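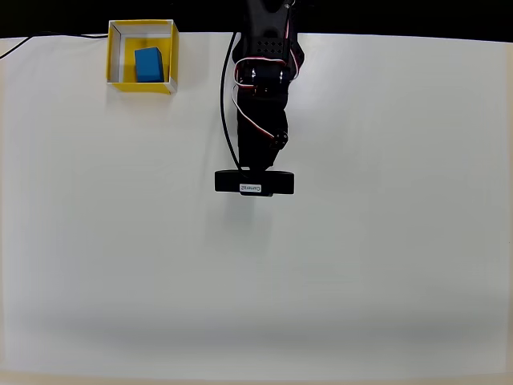
The yellow box, with one blue block in it.

Welcome to the tidying pages! I started putting these together in January, when the big white table in our playroom had vanished under so many bits and pieces that Mwangi Were asked me (quite kindly, I thought) whether there was still a table under there at all. We have kept at it ever since, one box at a time, and I'm rather fond of the results.

The yellow box is small and open, white on the inside, and I do love that bright rim, which cheers me up every time I walk past with my tea. The blue block sits over towards the right-hand side of it. I could have nudged it into the middle, I suppose, but I liked it where it was, with its little shadow on the white floor of the box.

A word about the table, as several of you have written in to ask. It is plain white and nice and broad, and small things show up beautifully against it. We wipe it down with a damp cloth and a drop of washing-up liquid, and then everything goes back to its own place, or that's the idea anyway!

Salim Waweru is the one with the real patience for sorting. He went through the whole Obura collection over the winter, all 493 blocks of it, and put them into colours before he would let anybody build a thing. The reds gave him the most trouble (is a dark orange a red? we had a long supper over that one) and the blues the least, so blue went first.

If you're starting on a playroom of your own, my advice would be to begin with one small box and one colour, and stop for the day while you're still enjoying it. The deep drawers can wait. Ours have waited for years, and I'm told there is still a Plekirus jigsaw in there somewhere, 400 pieces, lid missing.

Page last updated 27 May 2020. The shelves are next.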